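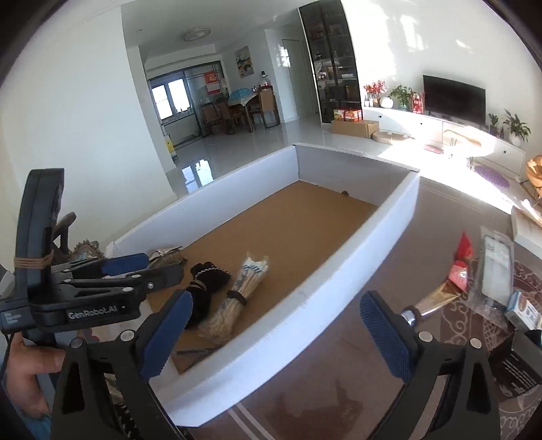

*Box on the table, with cotton swabs, a black fabric bundle and a foil package.*

**Minutes, Curnerport parcel group**
19th October, back room in Daltville

**1. Last minutes**
Accepted with one correction: the shelf was paid from the Psarras grant, not from the group's own money.

**2. Boxes**
The group looked at the shallow box with white walls and cardboard base. Most members find it easy to pack, as everything is visible from above. One member said the cut edges are a little rough and asked to put tape over them. Agreed. It was also asked if the walls are too low for shampoo bottles. No decision, we will try with the next delivery.

**3. Contents**
Cotton swabs stay in their closed packet and lie at the end of the box. Small fabric things should be held with an elastic band, so they do not open on the way. There was a longer discussion about foil packages. Some members want the contents written on a label, others think it takes too much time. Agreed to use labels until January and then to speak about it again.

**4. Delivery**
Rarkthorpe has asked for 60 parcels, and we can promise 50. The secretary will write to them this week.

**5. Money**
The balance is $2,853. The driver's bill is not yet received.

**6. Other**
The key of the back room must be returned to the hook after each packing evening.

Next meeting: same room, date will be sent by email.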